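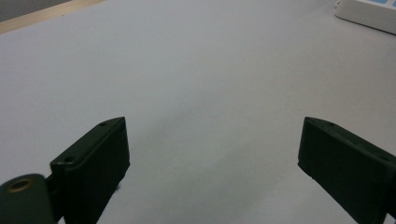 Gun-woo Cheon says the bread round is where the show really gets decided, and after a day on the set of Kunar I think he might be right. I'd always figured it was the dessert finale (that's the part they put in all the trailers), but he's been on the crew since the first season and he's watched a lot of people fall apart over a sticky dough.

I got to visit on 8th October, thanks to a ticket draw I'd entered back in July and completely forgotten about. There were 2,049 entries for 30 seats, so yes, I did scream a little when the email came through!

If you haven't watched it, Kunar is the baking contest on Zanard where 12 home bakers get a new brief every episode and one of them goes home. They shoot it at Grornard Studios, way out past the airport, in a building that looks like a place you'd go to buy tires. Inside it's another world. The kitchen set is smaller than it seems on TV, and the famous pantry wall is only deep enough for one row of jars. I kind of loved that.

We sat on bleachers behind the judges' table and had to hand over our phones until lunch. The morning was the tail end of a rye challenge. I can't tell you who made what, we all signed a form, but I can say there was a long argument over whether a loaf with a crack down the side counts as "rustic." It went on for ages, and I bet you'll see maybe ten seconds of it. 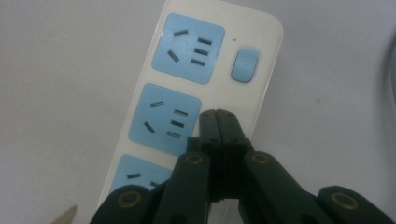 Did they let you taste anything, my sister texted me at lunch, before she'd even asked if I was having a good time. They did! Once the judges are done, the leftovers go on a cart for the crew, and the audience gets a turn at it if there's any left. I had a slice of something with caraway and orange that I've been trying to copy at home ever since – no luck so far.

The afternoon was slower. They film each baker's entrance to the kitchen again and again, and the host's big countdown took four tries with a whole lot of standing around in between. Bring a sweater, the air conditioning is fierce.

The last stop was the Kang test kitchen across the parking lot, where every recipe gets baked ahead of time to check that it can be finished inside the limit. They'd been through 14 versions of one layer cake and the woman at the mixer looked ready to never see buttercream again. She let us scrape the bowl, though.

The season starts on Zanard this winter, and tickets for the next taping go through the same draw on the show's website. I've already put my name in.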